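1/ Thread, by popular demand (two people asked). We've spent July teaching a pair of robot arms to put a lid on a box. More precisely, I've been putting a lid on a box, by way of two arms, over and over, and a model is supposed to pick it up from me.

2/ The goal for the month was 1,000 good episodes. An episode is one go at the task from start to finish, with every camera and every joint recorded. "Good" is a word we have now had three meetings about.

3/ Our first definition of good: the box ends up closed. By that measure my first afternoon was a triumph. Then Hamisi Mushi watched the recordings and asked why the left arm stops in midair for four seconds in nearly all of them. I was scratching my nose.

4/ The model doesn't know about noses. It sees a long pause before the important bit and decides the pause must be part of the job. We trained on that batch anyway, to see. The arm learned to hesitate beautifully.

5/ So, new rule: if you need to scratch, cough, or answer a question about lunch, you finish the episode first or you throw it out. I threw out 31 in one morning. It was hay fever.

6/ Things I believed in June: a box is an easy object. It has flat sides and corners and it doesn't roll. Ours is black, which against a white table sounds like a gift to any vision system, and it is, right up until a black gripper closes over it and the wrist camera is looking at black on black on black.

7/ The left arm carries one part over, low, just clear of the table. The right arm waits with its fingers open near the other part and tries to look useful. Most of the skill is in the waiting. Come in early and you nudge the thing sideways, and then you're chasing it.
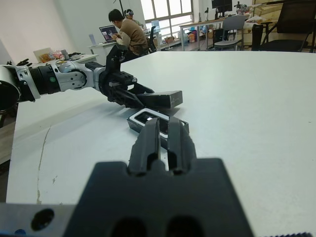
8/ On variety. If the part always lies square to the table, you get a model that can do square. So we turn it a bit each time. My "random" angles were all the same angle, within a hair - Hamisi plotted them and sent me the chart without a comment. I now use a list of angles printed from a script, and I resent it.

9/ Same thing with position. Left to myself I put everything where my hand finds it comfortable. The chart for that one looked like a coffee ring.

10/ We name our batches because numbers were getting mixed up. Rusta was the nose batch. Fuster was the fast one, where I tried to beat my own time and slammed the parts together like a man closing a suitcase. Kamolrat is the current one and is, so far, dull. Dull is what you want.

11/ About Fuster: the success rate on paper was lovely. The model trained on it was a menace. It had picked up the speed and none of the care, and it kept pressing down after the parts had met. We took it off the arms after one run.

12/ Question I get a lot: why not keep only the perfect ones? We tried that too. A model that has only seen clean grabs has no idea what to do when it misses. It closes on air and carries the air across the table with great confidence.

13/ So in Kamolrat we miss on purpose. Grip too high, let go, back off, try again, and label it as a recovery. There are 100 of those planned. It is surprisingly hard to fail in a natural way when you mean to. My early ones look like bad acting.

14/ We also leave the room alone while we record. People sit at laptops, chairs get rolled about, the daylight comes and goes in that big window. Somebody proposed putting up a curtain. But the arms will have to work in rooms with people in them, so people stay in the data. They have stopped waving.

15/ The scuffs on the tabletop are staying too. I was going to clean it and got told off. If the table suddenly gets whiter halfway through a batch, that's a change someone has to write down, and the someone is me.

16/ Logging, for those who care: one line per episode. Who drove, which angle from the list, closed or not, anything odd. The "anything odd" column is my favorite reading of the month. Sample entries: "sneezed, held on." "Went for the shadow." "Lid on, wrong way round, looked pleased."

17/ That last one caused an argument. Is wrong way round a success? The box is closed. It's also wrong. We now have a separate column for it and a fourth meeting.

18/ Where we are: more than half of Kamolrat is done. The last test model closed the box on 2 tries out of the first ten, which I was ready to be sad about until Hamisi pointed out that one of them came after a miss. It grabbed nothing, backed off, and went again. I had taught it that, with my bad acting.

19/ Next up is a batch called Hestach, same task with the arms trading jobs. The right one carries, the left one waits. I have been driving them the other way for weeks and my hands will not like it. Whoever wants a turn at the controls can have the slot after four p.m., when I've stopped being any good. Bring tissues, leave your nose alone till the episode ends.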